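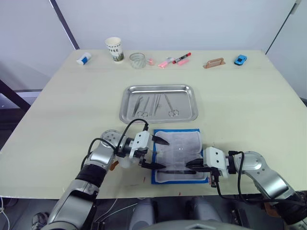

Bench setup for the tray job, both arms over the mat

10 shares | 2 comments

Ticket: Bevel drops or skips thin tools on the tray job
Opened by: Maximiliano Segura, Londeswood shop
Status: open

Hi Celtden folks! Me again. So the short version is that I've been trying to get Bevel to do the most boring job in the building, the one where you lay the tweezers and scissors out in the steel tray and put stray ones back, and it's maybe two thirds there. My sister-in-law keeps asking when it can do her dishes. I told her to let it get through a tray first.

It's the cheap practice set, five pieces, so don't worry about the instruments. The cup and the toy car and the rest of that row at the back of the table stay put for every run, the job file ignores them.

Step 1. Restart and re-zero

Did both arms, twice. Scissors got better right away (the ring handles give the fingers something to grab). Tweezers, no change. I logged roughly 100 tries and the flat ones are where nearly all the misses are.

Step 2. Lower the right arm's approach height

You suggested this one last time. I dropped it a hair and slowed the descent, and I had the left gripper wait open over the blue-bordered mat so the two wouldn't argue over the tray. I do wonder about the shine. That tray is like a mirror under our lights, and I'd guess the head camera is picking up a reflection and calling it a tool. Can you check that on your end?
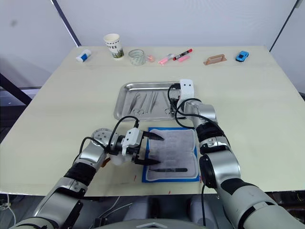
Step 3. Swap the tray for something dull

Flores lent me a matte baking pan and the misses went down, so I'm feeling pretty smug about the reflection idea. Not gone, though! It still closes on air now and then, and then carries the air over to the mat very carefully.

Step 4. Hold the part still

Next I wanted to know if the fingers could line up on a flat handle when it can't skate away. Scalpel handle, no blade on it, clear tape across the middle, on top of the zip pouch. The tape is wrinkly and throws glare of its own, so take the wrist camera view with a grain of salt. The right pad still has its grid texture, but the outside edges of the fingers look scuffed to me. Is that normal wear or should I order a set?
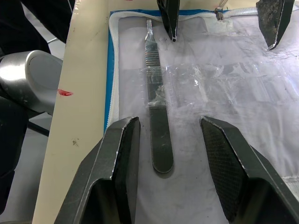
Step 5. What I need from you

Finger part number, please, and whether the 500 cycle calibration resets itself after a restart. The manual says one thing in the front and another in the back.

And since your form asks "would you leave it to work unattended": scissors, sure, I'd go get a coffee. Tweezers, no way, I can still do a tray by hand before it's finished its second try. Ask me again in July.

Max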